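Safety notice: jaw closure fault on the hand-held grippers

May 1, 2024
By Maja Witkowska

Members of staff will be aware that recording work in the Lubis hall was suspended for part of the spring following a fault in the hand-held grippers supplied under the Traneck project. The investigation has now been completed, and this item sets out what was found and what is required of everyone who handles the equipment.

The fault was first reported by Cempaka Santoso, whose gripper closed fully while her thumb was resting on the inner face of one finger. She had not touched the trigger. The injury was a bruise and a small cut, which was dressed on site, and she returned to work the same afternoon. A second report, from Emil Imhof, concerned a unit which closed on the edge of a plastic bottle and would not release until the battery had been removed.

Both units were withdrawn and sent to the workshop at Skornelgate. The remaining units were then put through a bench test of 202 opening and closing cycles each. In that test 11 closures took place without any command from the operator. All of them came from units which had been fitted with the replacement trigger spring, a part that had been accepted into stores without the inspection required by our own purchasing rules. The spring is slightly too short. After prolonged use it allows the trigger to settle against its contact, and the motor reads this as an instruction to close.

The jaws are curved and meet at the tip, with the inner faces textured for grip. A finger placed between them is therefore held firmly and should not be pulled out by force. Operators wearing the head-mounted device and the backpack rig are also less able than usual to look down at their hands, and this was noted in the report as a contributing factor.
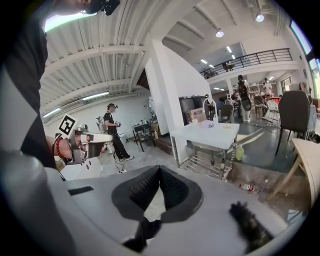
Anisa Liem has written to ask why the first report did not lead to an immediate halt, when the form she was given at induction states plainly that any unexpected movement is grounds for stopping work. She adds that two operators on her shift had noticed a soft trigger well before the injury and had been told it was normal wear.

The point is accepted. The first report was entered in the log as a minor injury and was not passed on as an equipment fault, with the result that recording continued for a further five days. Fulgencio Chávez, to whom the log is now sent each evening, has the authority to halt work in the hall without reference to the project office. A soft or slow trigger is to be treated as a fault in every case. The operators who raised it earlier were right to do so, and a letter to that effect has been sent to them.

The workshop also examined the grip pads and the slot between the jaws. No damage was found there. Dust and fragments of packaging had collected at the bottom of the slot on several units, and although this did not cause the closures it may have delayed release in the case reported by Mr Imhof. Cleaning has been added to the start-of-shift routine and should be carried out with the battery removed, using the soft brush supplied. Compressed air is not to be used.

Some colleagues have asked whether the fault could affect the recordings themselves. Dresmont, which receives the data, has been informed of the dates concerned and has asked that sessions made with the affected units be marked. They have not been deleted. Any operator who recalls an unexplained closure during one of these sessions is asked to give the session number to the project office before the end of May, even if no object was being held at the time.

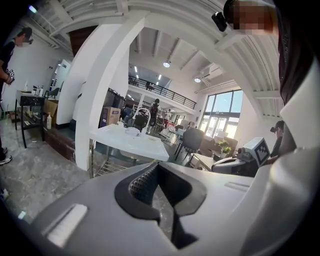
Action required from all operators

Before each session, open and close the jaws five times with nothing between them, then set the unit down and watch it for a full minute. If it moves, remove the battery, attach a red tag and take it to the equipment desk. Do not attempt a repair.

Keep fingers clear of the inner faces whenever a battery is fitted. Objects that have become stuck are to be freed only after the battery has been taken out.

Units with the correct spring carry a new inspection label bearing the Skornelgate stamp. A unit without this label must not be used, whatever its condition appears to be. Over 100 springs from the faulty batch have been removed from stores, and anyone holding spares in a locker or toolbox should hand them in at the equipment desk.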